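Altside Workshop: the bed-making build

Welcome to our gallery, last updated Mar 30, 2022! We're a small bunch who share a workshop and far too many evenings, and this is the two-armed machine we've been putting together between us. Necati Yurt did the arms, Şengül Taşdemir wrote nearly all of the gripping code, and I mostly solder things and put the kettle on. We call it Plisanska, for reasons lost to a very long night.

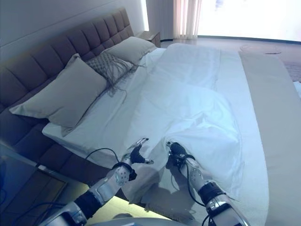

Cloth was always going to be the hard bit, and Şengül warned us of that from the start. A box stays the shape you left it, but a cover has a new set of folds every time you look at it, so she gave up on telling the hands exactly where to go and had them look for a raised edge first. We're on version 7 of that code now, and it's much the kindest to the sheets!

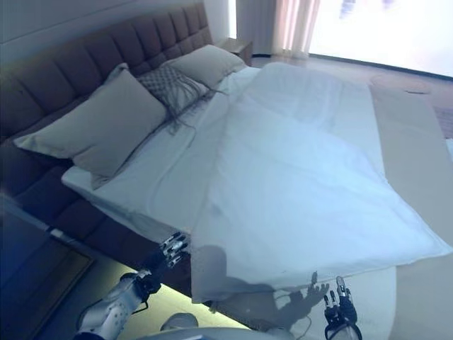
Bienvenido Fajardo keeps asking when we'll tidy up the wrists, and he does have a point (the cables have their own ideas), but fingers come first for now. Most of our fiddling has gone into how they close, and whether they come at the cloth from over or under. With the fingers pointing up at the hem, as they are with the right hand there, the thumb has to be set just so, and Necati has spent 3 evenings on that alone. More pictures in April, once Kaan Karabulut has finished the new knuckles.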